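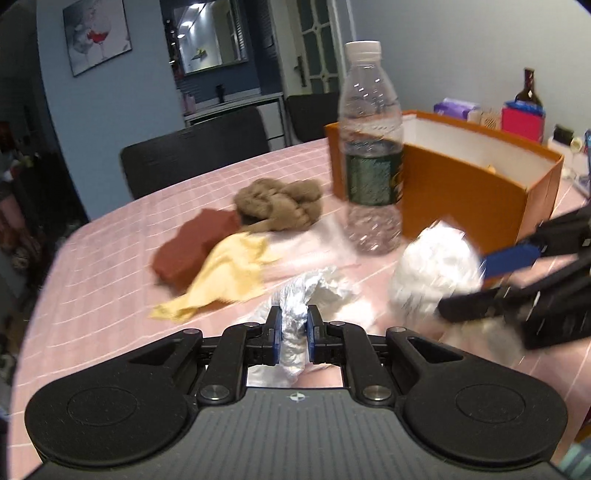

Welcome back, and well done for finding the right room. This week we're on table linen, wrapping and soft materials, which for my money is the best bit of the whole course. Last time we got as far as hems and I promised you we'd do cloths next, so let's start with the question I get every May when the assessment comes round: how do you choose what goes on top of what? My answer is always to begin with the base cloth and let it boss everything else about. A pink with a thin white grid is a good one to learn on, because the grid tells on you – look how the lines bend at the rounded edge of the table, and you know at once where the flat part stops. Put a reddish-brown and a yellow on it and they sit up nicely. Put something pale and see-through on it and it very nearly disappears, which can be lovely or can be a complete waste of a sheet.

Session 4: soft things on a table

Folded, loose or bunched?

I use these three words all the time, so please get them into your notes.

Folded means there are edges you can find with your fingers. A folded cloth has weight and makes a block, and the eye goes to it first. Set it at a slight angle if you want the table to look lived in.

Loose means you've put it down and left it alone. Beginners can't leave it alone! A loose cloth wants a few soft creases and perhaps one corner trailing off towards the front. If you've smoothed it twice, pick it up and drop it again.

Bunched is thick and round and a bit lumpy, and it takes up far more room than you expect. Good for height at the back. Darker colours suit it, in my view, as the folds look deeper.

Tissue and other crumply stuff

Some of you groaned at this last year (I heard you). White tissue is cheap and it catches the light better than anything else in the cupboard. Twist a strip of it and the wrinkles go everywhere, lay a crumpled sheet flat and you get those little ruffled edges that stand up on their own. Don't iron it. Somebody asked.

For the wrapping exercise we're using the Lindqvist sheets, 300 to a pack, and there are two packs in the tall cupboard in room 309. Please use a sheet more than once. A tired sheet is softer and behaves better round corners anyway.

Exercise for today

Work in pairs. Take one patterned base cloth, three coloured pieces and one sheet of tissue. Lay the table with one folded, one loose and one bunched, then add the tissue last. Swap the folded and the bunched pieces over and write two or three lines on what changed. Tavion Szabo will be going round with me this afternoon, so grab either of us if you're stuck – he's better on colour than I am and will tell you so.

Things to read

Chapter 2 of the Skarnell book on household textiles, but skip the section on starch as we do it differently at Lusley. The Sturkby pattern sheets are in the blue folder. Sheet 544 has the small grids on it, if you'd like to try one at home.

Next time: napkins. Bring two of your own, any size, stains welcome.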